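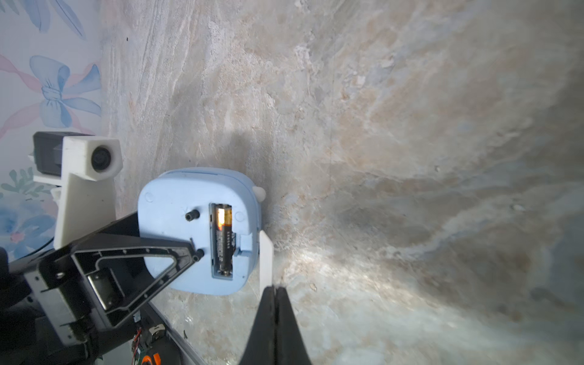 Yi-chun Lai has cried on television 10 times, by her own count, and was paid for two of them. The rest came with the job. For three seasons she was the field producer on Gakora, the reality series in which feuding siblings had a month to reopen a shuttered family restaurant, and she was usually the person standing just out of shot holding somebody's coat.

"People assume we made up the fights," she says. "We had 2137 applications for season one. You don't need to make up a fight. You need to find parking near one."

The format was simple enough to fit on a napkin, and according to Lai it once did. A brother and sister got the keys, a modest budget and a visit from Ming-te Leung, the host, who ate whatever they served and said very little about it. Viewers took his silence for severity.

"I was full," Leung says, when I reach him by phone in the middle of the afternoon. "We shot the tasting scenes four or five times. By the last take I would have been quiet about anything."

He had come from a Saturday-morning kids' show called Sollero, where he wore a cape, and he admits the new job was a step up mostly in terms of trousers. Lai wanted him because he listened. The network wanted someone who shouted. They compromised by adding louder music.

Ratings held up until the third season, when the show moved to the slot after Mirneck, a game show with a younger crowd and bigger prizes. Gakora was gone by March. Its last episode, at the Hyvönen family's fish place, ran 2 minutes short and was padded out with shots of the harbor.

"Best reviews we ever got," says Lai. She still eats there – the sisters aren't speaking, but the soup is good.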